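4.3 Grabación de episodios para el método Stulero

Esta sección explica cómo grabar los episodios con los que se entrena la política bimanual. Antes de empezar, la calibración de la sección 4.2 debe estar terminada en los dos brazos.

1. Encienda la fuente de la celda y espere 10 segundos antes de abrir el programa de control.
2. Lleve los dos brazos a la posición de reposo con la orden «inicio».
3. Coloque el mantel y los objetos sobre el tablero. Cambie un poco el ángulo del mantel en cada episodio.
4. Abra las 2 pinzas por completo y compruebe en la pantalla que los valores son estables.
5. Inicie la grabación y realice la tarea con velocidad constante. Evite las pausas largas con la pinza cerrada.
6. Al terminar, marque el episodio como válido o no válido. No borre los episodios fallidos, ellos se usan en la evaluación.

PRECAUCIÓN: No introduzca las manos en la celda mientras los motores tienen corriente.

Nota: Los objetos transparentes son el caso más difícil del método. En la serie de Drokbridge se grabaron 751 episodios, y de estos, 264 fueron con objetos transparentes sobre tela estampada. Recomendamos mantener una proporción parecida.

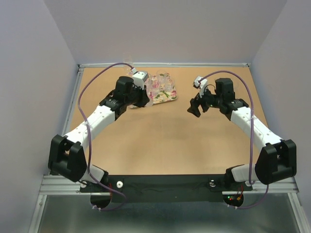
Figura 4-3. Pinza izquierda junto al borde del mantel; pinza derecha abierta, en espera.

7. Revise el recorrido de los cables morados. El bucle debe quedar flojo en toda la extensión del brazo. Si un cable se tensa, pare la grabación y ajuste las bridas.
8. Copie los datos a la carpeta Jeronell antes de apagar la celda.

Para la configuración del entrenamiento, consulte la sección 5.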